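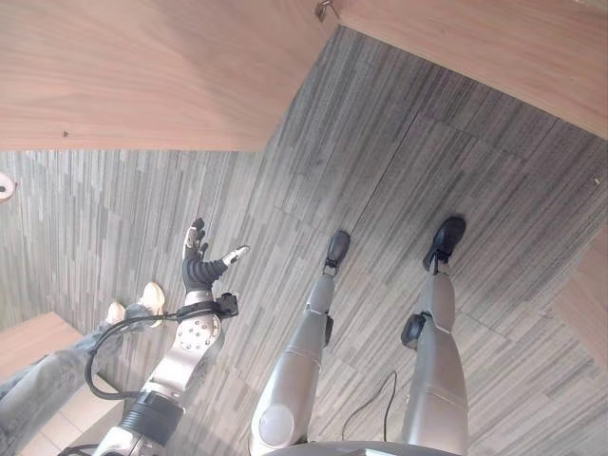

Vue de tête, bras droit levé, un collègue en jean à côté.

20 juin 2019, Skovden, carnet d'atelier

Tâche du jour : ouvrir et refermer une porte de meuble bas. Un enfant de deux ans y arrive, ce qui ne console personne.

Repris la téléopération avec la version Hestideo du logiciel. Latence réglée à 600 ms hier par je ne sais qui (moi, d'après l'historique). À ce niveau-là on ne pilote plus, on envoie du courrier. Remise à la valeur d'avant, recalé les poignets, refait le zéro de la main droite.

Huit démonstrations enregistrées, deux à jeter : dans l'une j'ai éternué, et le robot a très fidèlement appris à éternuer. L'autre, j'ai tiré vers le haut au lieu de tirer vers moi. Le pouce reste le point faible, il arrive toujours en avance sur les autres doigts.

Pour la poignée, approche par le bas, lentement, épaule basse. La porte du milieu d'abord, celle de droite a une serrure et je n'ai pas envie d'en parler. 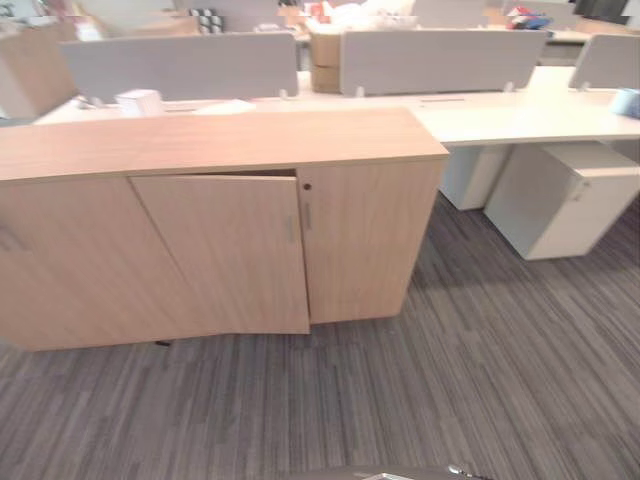

Tamošiūnaitė trouve que je pars toujours du même endroit et que la politique va apprendre ma position de départ plutôt que la poignée ; elle veut qu'on décale le robot entre deux prises. Elle a raison, c'est agaçant.

À faire : marques au sol, varier l'angle de la porte, envoyer les fichiers à Takendale. Vérifier la latence avant.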